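포도 압착기 압력 저하 문의
접수 번호 548
상태: 처리 완료
설치 장소: Bokthorpe 와이너리 압착실
장비: Pulosell 공압식 압착기, 용량 400리터

증상
3월 초 점검 때부터 2단계 압착에서 압력이 목표치까지 올라가지 않습니다. 컴프레서는 계속 도는데 표시창 값이 중간에 멈추고, 몇 분 뒤 오류 코드 74가 뜹니다. 전원을 껐다 켜면 코드는 사라지지만 다음 사이클에서 같은 증상이 나옵니다. 1단계는 정상입니다.

1차 답변
코드 74는 설정 시간 안에 목표 압력에 도달하지 못했을 때 표시됩니다. 아래 순서로 확인한 뒤 결과를 남겨 주십시오.

1. 에어 호스 연결부
전원을 끄고 잔압을 모두 뺀 다음 양쪽 커플링을 분리해 오링을 확인합니다. 눌린 자국이나 갈라진 곳이 있으면 교체합니다. 다시 조립하고 저압으로 가압해 비눗물로 누설 여부를 봅니다. 비눗물은 컵에 조금만 풀어 붓으로 바르면 됩니다.

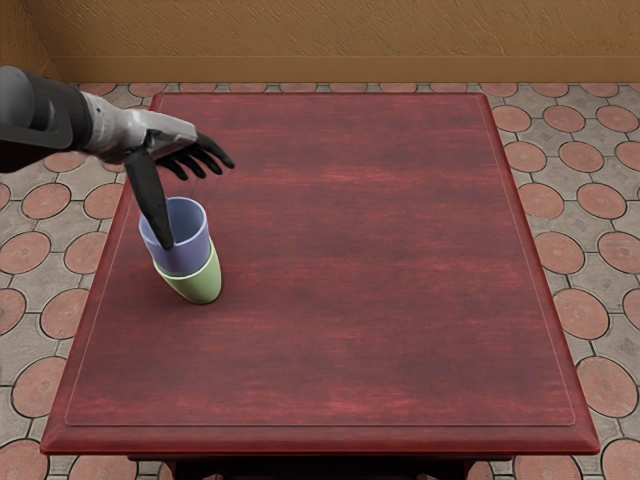

2. 멤브레인
드럼을 비우고 저압으로만 부풀린 상태에서 10분간 둡니다. 표시값이 떨어지면 멤브레인이나 고정 링 쪽 누설입니다. 드럼 안으로 손을 넣기 전에는 반드시 전원을 차단하십시오.

3. 배기 밸브
밸브 커버의 나사 4개를 풀고 시트에 포도 껍질이나 씨가 끼어 있는지 봅니다. 세척은 미지근한 물로 하고 윤활제는 식품용만 사용합니다.

고객 회신
1번 이상 없음. 2번도 10분 동안 값이 그대로였습니다. 3번에서 시트에 씨 조각이 박혀 있었고 고무 면에 홈이 나 있습니다. 씨를 빼고 다시 돌렸더니 전보다는 올라가는데 여전히 목표치에는 못 미칩니다.

2차 답변
고무 면에 홈이 있으면 세척만으로는 기밀이 회복되지 않습니다. Flarndale 부품 창고에서 밸브 시트 키트를 발송했습니다. 교체 후 빈 드럼으로 1단계와 2단계를 한 번씩 돌려 주십시오. Matlala 양조장에 설치된 같은 기종도 시트 교체로 해결된 기록이 있습니다.

고객 회신
오전 11시에 교체했습니다. 2단계까지 목표 압력에 도달했고 코드 74는 나오지 않았습니다. 티켓 닫아 주세요. 예비용 시트 키트 하나는 따로 주문하겠습니다.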